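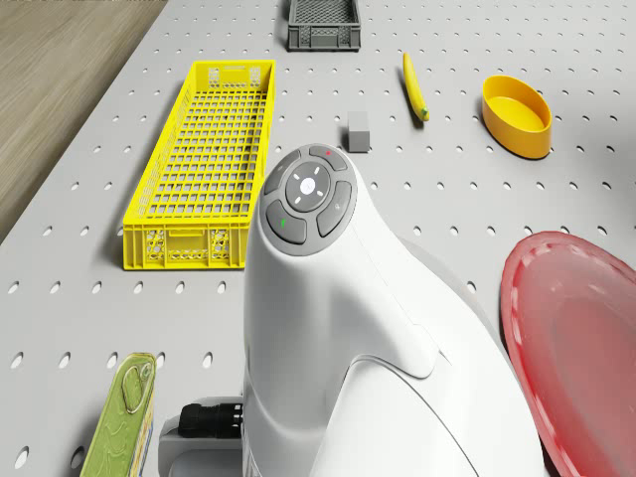 The chair umpire at the Huven Indoor had one tablet, one microphone and no line judges. Line calling for the tournament was done by the Raltel system, which spoke its calls through a speaker under the chair.

The second round match on court three began on schedule. The first seed held serve to love. The qualifier, from Jokville, held after two deuces. The hall seated 2,000 and was less than half full. At four games all the speaker called a forehand out, and the qualifier walked to the net and pointed at a spot well inside the sideline.

"The call stands," the umpire said.

"Show me."

The tablet displayed the ball landing 40 millimeters wide. The qualifier looked at it for the permitted time and went back to receive.

Two points later it happened again, on the same line, against the seed. The umpire noted the score, the time and the direction of the shot. The rules allowed play to be suspended for a suspected equipment fault if both players had been affected. Both had.

The supervisor came down in a Coste team jacket and read the log. Almost 1,000 calls had been made on that court since November without a correction. The supervisor asked what the umpire had seen.

"Both balls were in."

"By how much?"

"Enough that I didn't need the tablet."

The supervisor radioed for two line judges. They arrived in borrowed shirts and took up their positions. Both completed points stood, as the rules required, and the seed led 5-4.

The qualifier served at 15-30 and hit a second serve down the middle. The umpire watched the line. The speaker had been switched off, and the judge's hands stayed low and flat.

"Fifteen-forty," the umpire said, when the return had gone past.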